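# »Der Weg ist breit genug für Fehler«

Grenditz, 24. Juli 2019

Mansa Issahaku hat die Werkstatttür mit einem Kanister festgestellt. Auf der Bank liegt ein Motortreiber, daneben das Messgerät. Der Fahrroboter heißt Arthur und steht aufgebockt am Fenster. »Der Name klebte auf dem Gehäuse, in das die erste Elektronik kam«, sagt Issahaku. »Dabei ist es geblieben.«

Angefangen hat er im November, in der Gemeinschaftswerkstatt Hasus. Das Fahrgestell schweißte er selbst, den Antrieb musste er dreimal umbauen. 263 Euro haben allein die Motoren gekostet. »Die ersten waren zu schwach. Auf dem Werkstattboden merkt man das nicht – draußen sofort.«

Gefahren wird auf gepflasterten und betonierten Wegen, mit Blick nach vorn. Die Software sucht den Wegrand und hält Abstand zum Gras. Schwierig seien Brücken. »Drunter ist es dunkel, dahinter hell. Die Belichtung braucht einen Moment, und in dem Moment rät das Programm.«
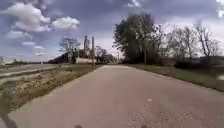
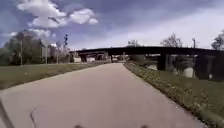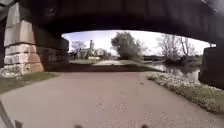

Was macht Arthur, wenn er den Wegrand verliert? Er wird langsamer und bleibt stehen, sobald drei Auswertungen nacheinander keinen Rand liefern. Weiter geht es erst per Knopfdruck an der Fernbedienung.

Früher fuhr er in solchen Fällen geradeaus weiter. Das hat Issahaku nach einer Fahrt in die Böschung bei Olholm geändert. Verbogen war nur ein Halter, den Nachmittag kostete es trotzdem.

Für die Auswertung hat er 1224 Einzelbilder von Hand markiert, meist abends am Küchentisch. »Das war die langweiligste Arbeit am ganzen Projekt. Gebracht hat sie mehr als die neuen Motoren.«

Als Nächstes kommt der Akku dran. Der jetzige wiegt sieben Kilo und sitzt zu weit hinten, deshalb wird die Vorderachse an Steigungen leicht. Issahaku will ihn in die Mitte setzen und dafür die Querstrebe versetzen. Das Blech dafür ist schon zugeschnitten.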